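Bradcombe Village Website: Workshop Notebook
Entry for January, started 9:15 a.m.
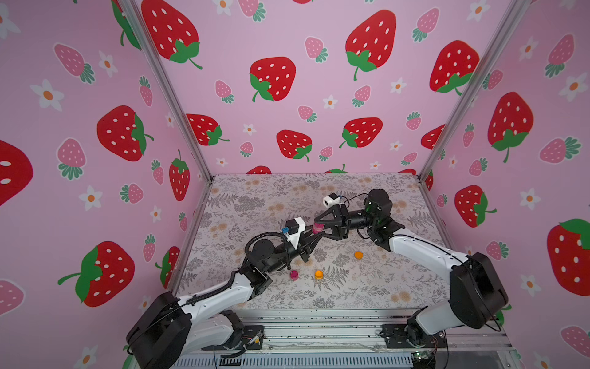
1. State of the site

The old pages were copied from the previous host this morning. The copy holds 706 files, of which 247 are photographs sent in by families over the years. The guest book came across complete. The message board did not, and its older threads stop partway through. A second copy has been requested from Filip Hosting.

The front page continues to show the notice that the site is under repair. It is to remain until the directory is working.

2. Directory of residents and former residents

Entries are being moved by hand from the old list into the Kunex database. Progress today: 90 entries moved. Spelling of family names is kept as the family gave it, even where two branches differ. Telephone numbers are not to be published. Addresses abroad are reduced to town and country.

Open question: whether a married daughter living elsewhere is listed under her parents' house, her own, or both. The old site did all three at different times. For now, both.

3. Donations

The payment button was tested at 11:40 with a small amount. The receipt arrived, but it still carried the old postal address of the village school. Corrected in the settings; to be tested again. The page should state plainly what the money pays for, namely hosting, the domain name and the scanner.

4. Village history page

The text on the well and the two ponds has been typed up from the printed booklet. The booklet gives the founding family's name as Ferkus in one chapter and leaves it out of the next. Left as printed, with a note asking older readers to write in.

Around 42 captions are missing from the school photographs. These will go up without captions and can be filled in later.

5. To do

Second copy of the message board.
Repeat the receipt test.
Larger type on the bus timetable page.
Ask for the harvest fair dates before the calendar is opened.

Stopped at 4:50 p.m. Backup left running.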